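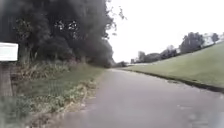
Yolanda Cabrera says the teapots with replaced lids should come out of the set altogether, that a married piece isn't a teapot record, it's two half records, and that I'm making life harder for anyone who wants to compare prices. I've gone back and forth on this all summer. They're staying in, but there is now a column for it (lid_status, see further down), so you can drop them in one line if you agree with her.

Marulanda Teapot Lots, data card
Last updated August 18, 2023

What you get

This is a table of 1000 auction lots, all of them ceramic teapots, typed up by me from the printed catalogs of the old Haltport saleroom. The earliest sale is from 1981. I started with a box of catalogs I bought for the pictures, got annoyed that I couldn't search them, and, well, three winters went by!

One row is one lot. If a lot had two teapots in it (it happens, mostly at the cheap end of a sale) it's still one row, and pieces_in_lot tells you so.

Files
teapots.csv - the main table
marks.csv - the maker's marks, keyed by lot_id
catalog_notes.txt - my own grumbling about individual catalogs, worth a skim

Columns people ask about

factory: who made it, according to the catalog. Kovinia and Brurnley turn up more than anybody else. The cataloger was very free with "Kovinia" in the early sales and then got careful, and I kept whatever was printed. If the entry says "Kovinia or similar" you'll find exactly that in the cell.

body: porcelain, stoneware, earthenware, unknown. I filled in "unknown" whenever the catalog was vague. I didn't guess from photos, because half of them are postage-stamp size and black and white.

decoration: free text, straight from the entry. Spelling is the catalog's own, so "gilt," "gilded" and "gilt highlights" all live side by side. Lowercase it before you group by anything.

lid_status: original, replaced, missing, not_stated. "Replaced" covers both a lid from another pot and a later lid made to fit. I'd love to split those two, but the catalogs don't.

restored: 269 lots are marked yes. That only means the catalog admitted to it. A blank tells you nothing at all about the pot, so please don't read it as "perfect." I've handled a few of these in person and the spouts in particular have stories to tell.

hammer: the price on the price list that was mailed out after each sale, no premium added. Unsold lots are empty, never zero.

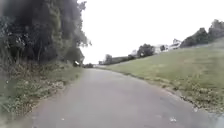
Gray path, trees along the left.

The marks file

400 lots have a mark described in the catalog, and marks.csv holds those descriptions word for word. Brurnley used an anchor-ish thing in iron red for years and then a printed one in blue, and the catalogs mix up the two constantly. I put my own reading in a separate column called my_reading. Treat it as an opinion. Yolanda disagrees with plenty of them and her version is in yc_reading, so now you can watch us argue in a spreadsheet.

Things that are wrong or missing

A few catalogs have no price list, so those sales have estimates only. One has coffee spilled across the middle pages and I left the unreadable words as question marks.

Dates for the pieces are loose. "Late 19th century" became 1870-1899 in date_from and date_to, which seemed fair when I started and seems less fair now. The original wording is in date_text - use that if dating matters to you.

Chocolate pots and wine ewers are out, even where the catalog lumped them in with the teapots. Miniatures are in.

Using it

Fine for comparing how pieces were described, or for practicing on messy text. I wouldn't use it to value your grandmother's teapot. The prices are old and they come from one saleroom.

Credit me or don't, but do link back so people find the corrections.

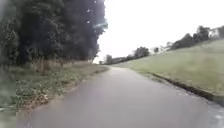 Wet asphalt, low grass bank on the right.

Next version

Planned for September: the sugar bowls that were sold with their teapots get their own column, and I'll finally clean up the handle descriptions ("ear-shaped," "loop," "crabstock," "odd"). If you own any Haltport catalogs with the price lists still tucked inside, please send me scans, even bad ones.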